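Villow says its rewards card will save Plilalton shoppers money. The math is thin.

05/04/2023

Home goods chain Villow launched a store card in Plilalton this week, promising 1,000 bonus points to anyone who signs up. It takes 4,000 to get anything off a purchase.

The points work on small items too, such as a white display stand with eight spokes. 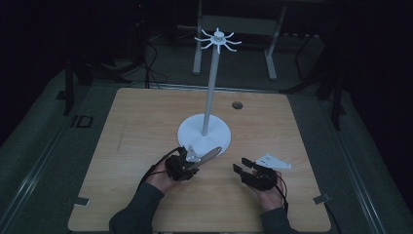 What about the fee?

Villow calls the card free. The small print lists a charge after 11 months, and the store would not say how much. Amex cards are still accepted.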